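Covering a big craft table: what do you use?

Bikel
I've got a huge old table for the kids' craft club and want to cover it before Friday. Paper, cloth, something else? We use foam cubes for stacking and colour games.

Potgieter
Go brown! I love a plain brown top — bright colours stand out on it so well. A red cube and a purple one are easy to spot even from across the room, and little orange bits don't get lost either.
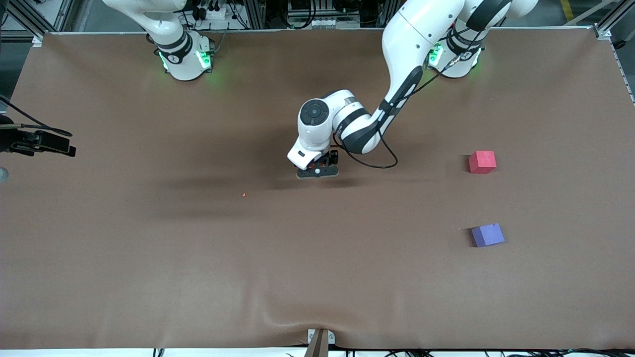

Clukix
Brown gets my vote too. Pull it tight and tape it underneath, and cut it 60 cm longer than the table. Mine was 200 cm and I still ran short, argh!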